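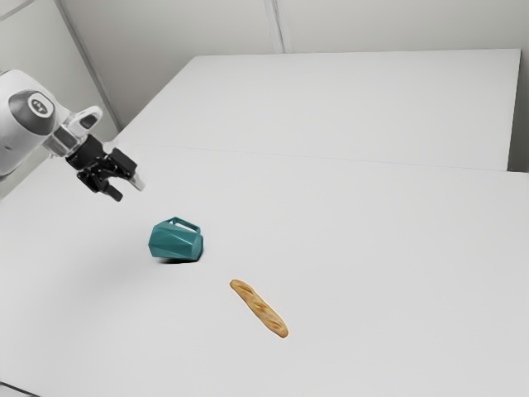 Kelly Godoy
Members' Advocate, Hrynyshyn Tenants' Association

June 26, 2020

Management wrote to all of us again last week, and by now you've had time to read it. Starting in July, the laundry rooms in both towers go over to the Plirent payment app. The coin boxes come off the washers and dryers, and you load money onto your phone before you go downstairs.

The letter calls this an upgrade. I've read it several times looking for the upgrade and I'm still looking.

What I can find is a minimum top-up of $17. A wash in this building has never cost anything like that, so most of us will have money parked in an account we didn't ask for. I wrote to ask what happens to the balance when somebody moves out. The reply said refunds would be "handled on a case-by-case basis." I've lived here long enough to know how those cases tend to go. Remember the key fob deposits? Edileuza Rangel on the ninth floor is still waiting on hers.

Then there's the matter of who has a phone that can run the thing. Management says a survey showed strong support. I asked to see it. The survey went out by email, it got 44 replies, and the question was whether residents would like "a more convenient way to pay." Well, sure. I'd have ticked yes to that myself. It didn't mention the top-up or the coin boxes, and anyone without email never saw it. You can't get from there to strong support in a complex with 2,000 people living in it.

Benedito Prado raised a fair point on the other side and I promised I'd print it. He's sick of hunting for quarters, the change machine in the east tower has been broken since before Christmas, and he doesn't care to handle coins much this year. I agree with him on all of it. A card reader would fix every one of those problems. So would repairing the change machine, come to think of it. I don't see why paying by phone has to mean taking coins away from the neighbours who use them.

We've asked management for three things in writing: coins kept on at least 2 washers and 2 dryers in each tower, a clear rule that unused balances are paid back in full, and a plain answer on what information the app collects and who gets to see it. So far we have a phone message saying our concerns have been "noted." I'd prefer a letter.

Maybe I'm wrong and it'll all go smoothly. I said the same about the new intercom, mind you, and Jeferson Quintana spent most of February walking down six flights to let in his own groceries.

If you want your name on our letter, there's a sign-up sheet with Ismael Macedo in the west tower, unit 308. You can also slip a note under his door if you'd sooner not knock — just include your unit number. And if you've already put money on the app, keep the receipt.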